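Review: Lagman folding wagon, after one summer and most of a spring

We bought the Lagman wagon in June, before our trip to the coast, because our younger daughter had decided that she will not sit in a stroller any more and also will not walk. Her sister is six and walks well, but when she sees somebody being pulled, she wants to be pulled too. So I was looking for something with space for two children and a cooler bag, and it had to go in the boot of a small car.

I paid 170 dollars in the Gollevico store, on sale from 200. The other one I considered was the Zosedine, which has a nicer colour and a roof with little windows, but the handle was too short for my husband. He is tall and the wagon was hitting his heels already in the shop.

Opening it is easy. You pull the two sides apart, push the floor down with your hand and it clicks. Closing was harder for me. There is a strap in the middle of the floor and you must pull it straight up, with the wheels not locked, and the first week I always forgot the wheels. Now I do it in the car park with one child holding my leg, so I think anybody can learn it.

Folded, it is 48 centimetres wide. In our boot it stands on its side and there remains place for two backpacks and the groceries. It weighs more than I would like. I lift it alone, but I don't enjoy it, and after a whole day at the zoo I ask my husband.
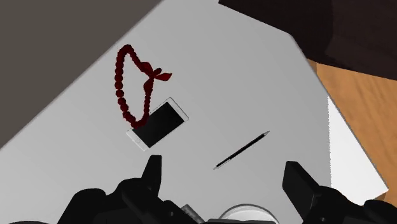 On asphalt and on hard paths it rolls very quietly. We took it to Jilach Farm for the pumpkin day, where the ground is gravel and grass, and it was also fine, only slower. Sand is a different matter. At the beach the front wheels turned sideways and dug themselves in, and we carried the wagon to the water like a piece of furniture, with the towels inside and the girls running in front. If you go to the beach every weekend, look for a model with wide wheels.

The girls sit facing each other. There are two belts, simple ones, and the younger one learned to open hers on the second day. The sides are high enough that I am not worried when we go slowly, but I would not run with it. My older daughter's knees are already touching her sister's knees, and I think next year there will be arguments. There were some this year too, mostly about who has the side with the cup holder. Why they made only one cup holder for two children, I cannot understand.

The fabric comes off and can be washed, but the instructions say by hand and in cold water. I did it once, after the yogurt, in the bathtub. It took a day and a half to dry on the balcony and the colour stayed the same. Putting it back was annoying, there are 19 snaps and the last ones need strong thumbs.

The roof I bought separately and I would not do it again. It gives shade only at noon. In the afternoon, when we are usually going home, the sun comes from the side directly in their faces and they both complain.

One small problem: a plastic cap fell off from the back wheel in the second month. I wrote to the store and they sent me a new one in a week, without asking for the receipt. The wheel itself was never loose.

Would I buy it again? For zoo, farm, market and long walks with tired children, yes, at the sale price. For the full price I would first go and try the other models with my husband and his long legs. We will use it again on Sunday for the Christmas lights, with blankets and a thermos.

Posted Dec 8, 2023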